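Chapter 10
Handling Cloth with a Bench-Mounted Arm

Learning objectives

After studying this chapter, the reader should be able to:
describe why cloth is harder to grasp than a rigid part;
prepare a work surface for cloth handling in a home or shared workshop;
choose an opening width and approach height for a two-finger gripper;
keep a trial log that another builder can follow.

10.1 Introduction

The builds in the earlier chapters handled blocks, bottle caps and short lengths of dowel. Each of these keeps its shape when it is touched. A program that knows where the block stands and how wide it is can close the fingers to a set distance and expect to find the block between them. Cloth offers no such promise. A shirt dropped twice on the same spot will land in two different shapes, and its edge may lie under a fold where the camera cannot reach it.

This chapter continues with the Sturnura arm assembled in Chapter 7 and the wrist camera fitted in Chapter 8. Readers who built the shorter Prindach version may follow every step, although the reach tables in Section 10.5 must be replaced with those printed at the back of the book. No new motors are required. The changes concern the finger faces, the table and the order in which the arm carries out its moves.

The exercises were prepared at the Fluvell shared workshop, where members build on ordinary tables and clear them at the end of a session. The same conditions apply in most homes. A method that depends on a permanent enclosure or special lighting is of little use to a builder who must give the table back by evening.

10.2 Preparing the Work Surface

Choose a table that does not rock. Clamp the base plate of the arm to the edge and tighten both clamps before power is connected. A polished surface is acceptable, but the builder should look at the live camera view with the room lights on and note any bright bands of reflected light. Pale cloth seen against such a band can lose its outline, and the edge-finding routine in Section 10.6 will then report an edge where none exists.

A dark, matte cloth laid flat on the table gives light garments a clear border. It also adds friction, so that a garment is less likely to slide when one finger touches it first. The backing cloth should be pulled straight and its corners checked before each session.

Garments for practice should differ in weight and stiffness. Denim is thick, holds a fold well and has raised seams that are easy for a finger to catch. A thin white cotton item is more difficult, as it collapses into small folds and shows only weak shadows.

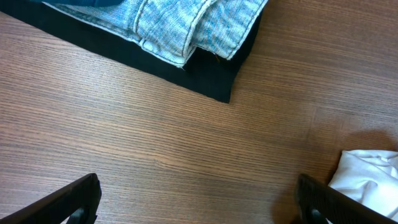 The builder should next decide where the arm is to rest between attempts. This rest position must leave the fingers open and high enough to clear the thickest garment in use. It should also be the same position every time. Many faults that appear to belong to the gripper are caused by a rest position that has drifted since the last calibration – a matter taken up again in Section 10.8.

Record the rest position in the log together with the height of the table surface as measured by the arm. Repeat the measurement after the clamps have been moved, after the fingers have been changed, and whenever another member has used the bench.

10.3 Finger Faces and Opening Width

Smooth plastic fingers are suitable for blocks but tend to slip on cotton. A ribbed or textured inner face holds better at low force. Builders with access to a printer may produce the ribbed faces from the Nuttall pattern given in Appendix C. Those without one may bond a thin strip of rubber to each finger, provided that both strips are of equal thickness.

Screws that hold the fingers should sit below the surface. A raised screw head will catch a loose thread, and a caught thread can drag a garment across the table when the arm withdraws.

Opening width is a compromise. With the fingers close together, the gripper can pick up a single fold, but it must be placed with care. With the fingers wide apart, it gathers more material as it closes and will forgive a poor approach. The cost is that the cloth comes up in a bunch, and a bunched garment must be spread again before it can be folded. For the first exercises a wide opening is advised.

Approach height is set in the same spirit. The fingertips should stop 3 millimeters above the measured table surface. Any lower, and a small error in table height will press the tips into the wood and strain the wrist joint. Any higher, and thin cotton may pass beneath them.

10.4 Reading the Folds

Before closing the gripper, the program must select a point on the garment. The simplest rule is to choose a ridge, meaning a raised fold with a bright side and a shaded side. A ridge stands away from the table and presents two layers to the fingers. The gripper is turned so that one finger descends on each side of the ridge, and the fingers then close across it.

Hems and stitched bands are the second choice. They are stiffer than the cloth around them and often curl at the edge, which gives a finger something to pass under. They are useful when the aim is to spread a garment, as a hem held at two places will hang in a fairly straight line. Flat, smooth areas should be avoided at this stage.

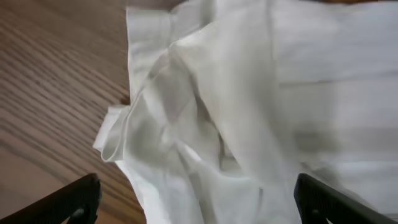
Why should the gripper close slowly on cloth when it can close at full speed on a block?

Slow closing gives the material time to gather between the fingers. At full speed the fingertips tend to skim over the surface, and the fold is pushed flat before it can be held.

The closing speed for the exercises in this chapter is 40 percent of the maximum set in Chapter 7. It may be raised once a full page of the log has been completed without a dropped garment.

10.5 Reach and Working Area

The usable area for cloth is smaller than the area for rigid parts. A block needs only to be reached; a garment must be reached, lifted and carried clear of the table. On the Sturnura arm, the greatest distance from the base at which a lift should be attempted is 249 millimeters. Mark this distance on the table with low-tack tape before beginning Exercise 10.1, and place each garment wholly inside it.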